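Search tickets Go Advanced

Ticket 1814: Left and right arm recordings don't line up after the first minute
Project: Stirnmont snack table
Status: waiting on reply

So I'm opening this again because the fix from last time held for about a day and then fell apart on me. Short version: we record people driving the two arms through the pick-and-place jobs, and by the end of a longer take the joint readings are behind the wrist video. Short takes look fine! It's the long ones, where the sandwich goes between the tray and the basket and then there's more to do, that come out bad. I went back through one of those takes with the left gripper near the white tray, wrapped sandwich on it and the basket off to the other side, and tried to match the video to the numbers by hand. No luck past the first minute. 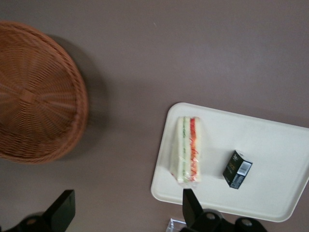 Gyula Deák
Data collection lead, Stirnmont table

What I've tried so far, in the order I tried it, which was not a very smart order.

Restarted Skalivura (that's our recorder, for whoever picks this up from the Luo side). Same drift. Swapped the network cable on the left arm for one out of the drawer. Same drift. Turned off the live preview on the operator's screen, and that helped a bit, or I wanted it to help a bit, hard to say. Then I cleared out the disk because it was nearly full, and got two clean takes in a row and went to lunch very pleased with myself. The third take after lunch was bad again.

Take 2538 is the one to look at. It's the worst of the lot and the easiest to read, because the gripper closes on something with a nice hard edge and you can see exactly which video picture it should match. The readings say it closed 15 pictures later. That's a lot when you're trying to teach a model when to squeeze – it'll learn to grab at air, or grab late and shove the thing across the tray.

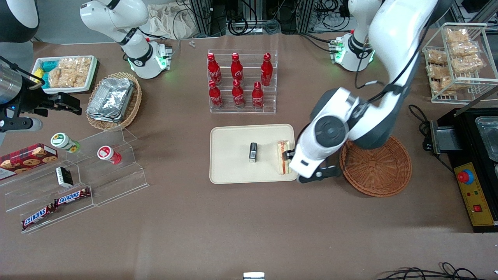
I also checked whether the fixed camera drifts along with the wrist ones, and it doesn't drift against them at all. All the cameras agree with each other from start to finish. It's only the joint readings that wander off, so I think we can stop blaming the cameras (sorry, I know I blamed them loudly in the last ticket). My guess is the recorder stamps the joint readings when it gets around to writing them and the video when it comes in, and on a long take the writing falls behind. But I don't know that code, so please tell me if I'm off.

Things I have not tried: the older Skalivura build, and running with one arm only. I can do the one-arm test on Monday if somebody wants it.

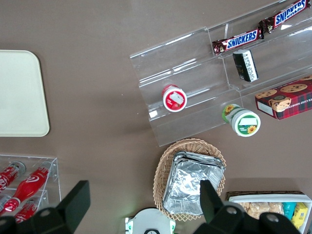

The other half of this ticket is what to do with the takes we've already got. There are over 20 of the long ones and I'd hate to throw them out. Setting up the table again takes ages, and with the two Snickers bars up on the top tier of the clear stand and the foil containers stacked in the oval basket, there's plenty in there that I'd want the model to see more than once. Could we shift the joint readings back with a script, using the gripper closing as the marker? Zoto has a lining-up tool, but it takes one fixed offset per take and ours grows as it goes, so I'd need something that stretches.

For now I've tagged the long takes "hold" and left the short ones in the training set. Please don't delete the holds! I've put the raw logs for 2538 in the ticket folder along with my hand-matched times, which are a bit messy but readable. Ping me when someone has looked and I'll run whatever test you like.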